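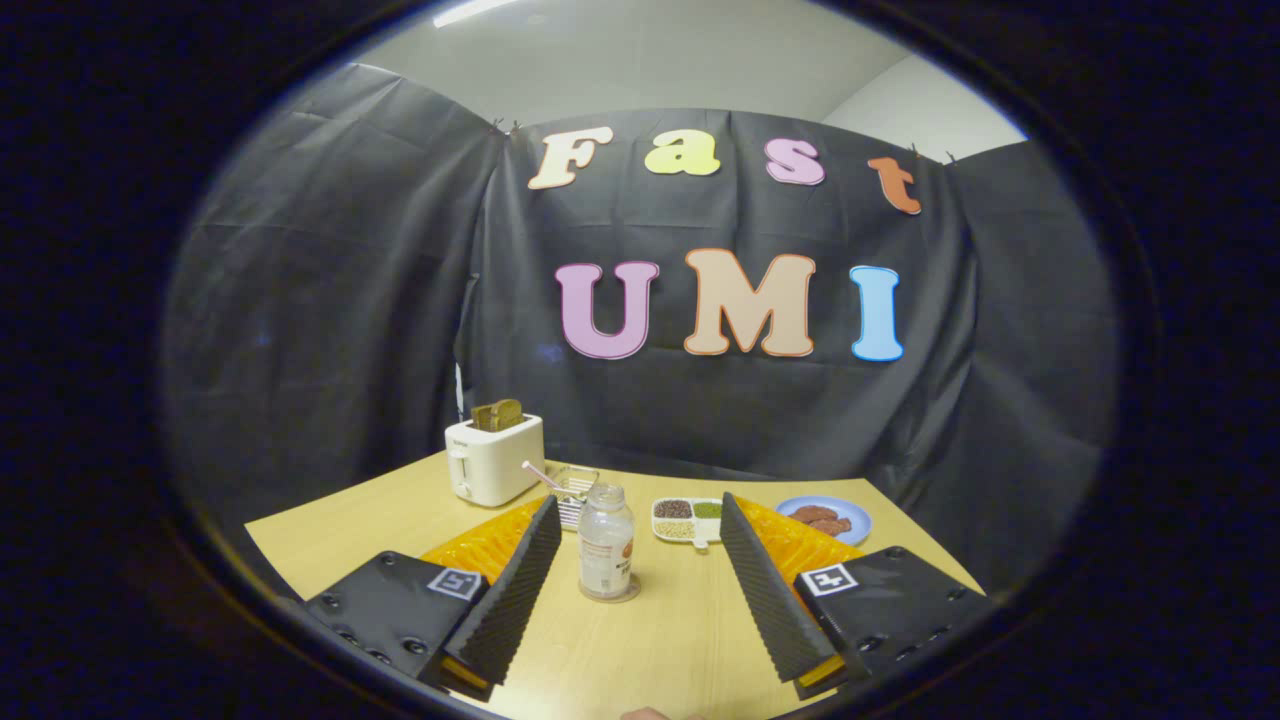 If you are choosing between hand-held grippers for kitchen work, start with the pads and leave the spec sheet in its envelope. I have tried three sets this month, at the same table, with the same groceries, and the pads decided nearly everything. A clear plastic jar with a white cap makes a good first object. It is smooth and see-through, and it sits dead center between the two ridged black pads looking as if it couldn't be any trouble. Leave the toast for later. Toast is for when you feel confident and own a vacuum.

Pads first. The Cletonis set came with smooth rubber, which I liked until I tried it on anything with flour on it. One dusting and you are holding a pair of ice skates. Ridged foam is kinder and forgives a bad angle, but it collects crumbs in the grooves. An old toothbrush gets them out. Dish soap does too, and then you wait overnight for the foam to dry while telling people you are doing research.

The Jultden pads are foam as well, a little stiffer. They held a full jar by the lid, which I wouldn't recommend as a habit. They also put a dent in a plum.

Keep a notebook. I log each grab as held, slipped or regretted. With the Jultden pads I did 60 grabs on the jar and had 14 slips, nearly all of them after lunch, when I was closing the fingers too fast. Squeeze slowly, stop when the thing stops moving, then lift.

Beans. You will want to try beans. Don't begin with one bean. Practice on the tray they live in, gripping a side wall, and keep the compartments half full at most. I once tipped a mixed tray and sorted mung beans from the others for an entire evening, and I'm not convinced I got them all.

Wide-angle cameras see more of your kitchen than you do. Hang something plain and dark behind the table, and clip it at the top corners. An old black sheet is fine, creases included. Wipe the tracking markers with a dry cloth before each session. Grease on a marker will make the Karakaya software think your hand has moved to the hallway.

On controllers I have less to say. The Hedeo box is quick and its fan sounds like a hair dryer. The Karakaya one is silent and takes its time starting up, so I put the kettle on first. Both want their cables taped down along the table leg. Mine got its tape after the second time I walked off with the controller attached to my slipper.

Meat goes last, always, and the pads get washed after. Put a strip of cling film over the foam if you can't face the toothbrush again. It costs you some grip, so expect to chase the slices around the plate.

Updated 25 October 2023

3 comments

pegboard_lou
Cling film works but change it every few tries, mine bunched up in the ridges and I lost a perfectly good slice of ham behind the stove.

Bjarke Brynjólfsdóttir
Did you try the Cletonis with the pads roughed up? I went over mine with fine sandpaper and the flour problem got better. Not gone. Better.

mudroomtom
what about eggs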